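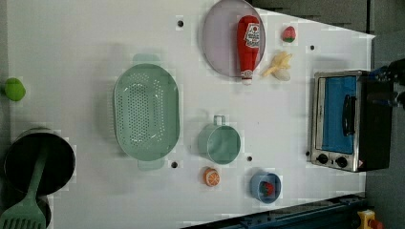 Vsevolod Horobets holds that most failed demonstrations are lost before the arm moves, and that anyone recording toy-kitchen tasks by remote control should spend the first session on the tabletop alone. His own habit is to run each task once with his bare hand at the speed he expects from the arm, and to drop any task he can't finish that way without a second grasp. The tips below start from the same point and add what we have settled on at the Bistau bench.

Laying out the table

Keep handles where the gripper can reach them. A mug handle facing the far side costs a regrasp, and a regrasp doubles the length of the recording. Change the layout between takes all the same. If the mug always stands in one spot, the policy learns the spot.

Move one or two objects per take and leave the rest. A full reshuffle every time is slow and makes bad takes hard to compare.

Round toys roll. Limes and strawberries can be started inside a bowl or a colander for the first 52 takes of a new task, then on the open table once the operator is steady.

Flat, thin pieces such as an orange slice are the hardest pick on a smooth surface. Come straight down, close slowly, and stop if the fingertips start to flex. A sheet of shelf liner under the piece helps, but then it has to be there in every take and in every test.

Cookware

Pick a colander by a tab or by the side wall, and write down which. Mixed grasps in one set gave us a policy that aimed for the middle and closed on air.

Utensils laid across a pot should be gripped near the balance point. Held by the far end of the handle, a spatula swings and knocks whatever is next to it.

Oven doors need their own set. Record opening and closing as separate tasks. Pull along the arc of the door - a straight pull loads the hinge, and on the Jestlow arm it trips the force limit. Ours is set to 17 newtons for door work.

Leave toy ovens unplugged and tape the plug to the cord.

Driving the arm

Pause for one beat before closing the gripper and one beat after. Operators used to the Panasiuk hand controller tend to skip the second pause, and the object leaves the table before the grip is complete.

Don't correct in small jerks. If the approach is off by more than a finger width, back up along the same line and come in again. Clean recoveries are worth keeping. Dithering is not.

Change operators after around 300 takes. Path length creeps up well before anyone feels tired.

With guiding by hand, hold the wrist link and stay behind the elbow. Fingers on the gripper show up in the camera and in the force readings.

Sorting and storing

Label each take when it ends: good, recovered, failed. Labels added the next morning are mostly guesses.

Visbridge splits its log files at 2,000 takes, and the object list doesn't carry over to the new file. Copy it across by hand.

Wipe the fingertips with a damp cloth at noon and again before shutting down. Replace the pads when the grip pattern no longer shows in modeling clay.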